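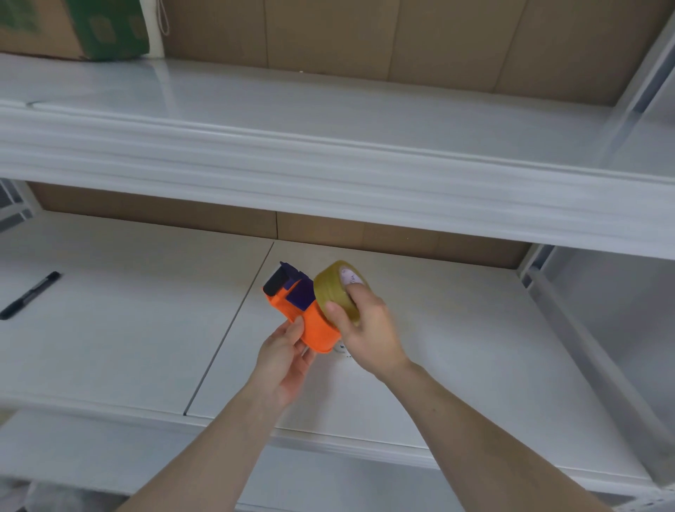 Tape gun in one hand, roll of tape in the other.

Lindholm Flat-Pack Mailing Boxes, bundle of 62

These are the boxes I ship my own pottery in, so I'm a bit biased! I started buying them for my little Hovton shop when I got tired of paying for pretty boxes that caved in at the corners, and after a while so many customers asked where the box came from (more than asked about the mugs, some weeks) that I began selling them too.

They come flat, tied with string, and the whole bundle slides behind a door or under a bed. The board is double wall, plain brown outside and in, with no printing except a small Lindholm stamp on the bottom flap. I write on mine with a fat marker and it doesn't bleed.

Size and details
Inside: 12 x 12 x 12 inches
Sold in: bundles of 62, or a pallet of 3000 if you've got the space
Closure: tape top and bottom, tape not included
Color: brown

Which one do you need? If you're sending one mug, this is way too much box, so go look at the Skista small instead. For a dinner plate set, a teapot, or a lamp base wrapped up well, I love this size. I leave two inches of crumpled paper on every side and then shake the thing next to my ear. If I hear anything move, I open it back up and stuff in more.

A word on tape: one strip down the middle seam is fine for light stuff, but I run a second strip across each end for anything heavy. Press it down with your palm, especially on a cold morning in the garage.

The old Zumater boxes had a hand hole on each side and these don't. I miss them when I'm carrying, but dust kept getting in, so I've made my peace with it.

Shipping is free on orders over 300 dollars. Smaller orders go out by regular ground, and you can pick up in Hovton if you email me first. Unused bundles can come back as long as the string is still on.

Page updated Aug 16, 2019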